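Speaker notes, "What the Robot Learned From Me"
Revised November 24, 2020

Open without the video. Everyone has seen the video. Say up front that I've done the driving, I like the work, and I don't believe most of the claims made for it.

Task for the whole talk is tidying tools at a pegboard bench. Scissors, pliers, screwdrivers, tape. Let them look at the red scissors for a bit. Ask who thinks this is easy to pick up.

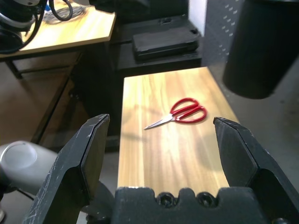
Page 3

Closed scissors lying flat. Your hand slides them or hooks a loop without asking you. Two stiff fingers can't, so the person driving invents a trick, and the trick becomes the data. Trilent's brochure calls this "capturing human skill." I'd call it capturing how a person copes with a bad hand.

By hand or by remote? Moving the arm yourself, you feel the contact, but your own body gets in the way of the cameras. By remote you stay clear and feel nothing. The Zivgate people say you get used to it. I got slower and more careful, and the robot copied the slow part.

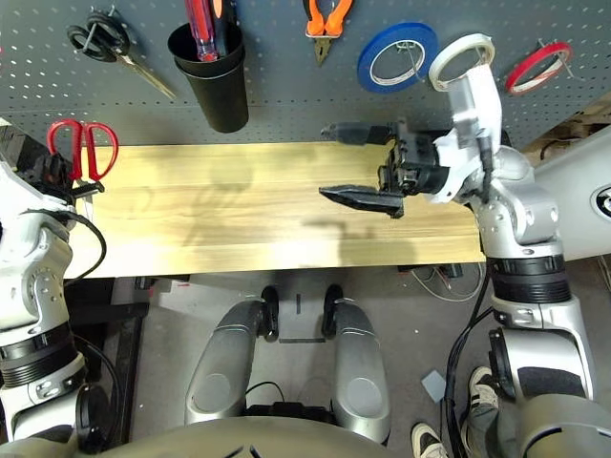

Two arms make it worse. While I fuss with the left one, the right one is parked in midair and I've forgotten it exists. It still gets recorded. Does the robot learn that the right arm should hover there? Maybe. Ask Wetov and they'll say more demonstrations wash it out. Ask how many more and the answer changes.

Numbers, quickly. We kept 60 demonstrations out of 115. The rest we threw away, and I was the one deciding what counted as good. Say this slowly — it's the part that should bother people.

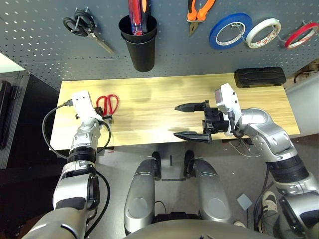
Then somebody moves the pliers. On the board they hang jaws down and every approach looks alike. Put them on the table and the angle is different each time. The Illés write-up tests with the tools where they were during training, then uses the word "general" in the summary. Don't get angry here. Last time I got angry and lost 3 minutes.

If asked about our own results: 20 trials, same bench, same tools, no strangers driving. I won't quote a success rate from that, and please don't quote one for me.
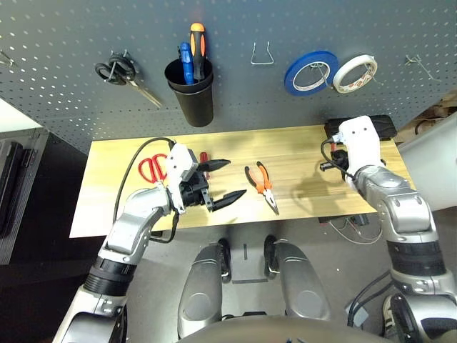 Hipólito Tapia

Pliers going back on a hook is my closing case. Grasp, turn, find the wire, let go. I can show each piece. Showing when to give up and try again is harder, and I had thrown most of my own retries out as mistakes. We're putting them back in for the December round.

Skip the summary slide if we're late. Take questions. Somebody will ask about jobs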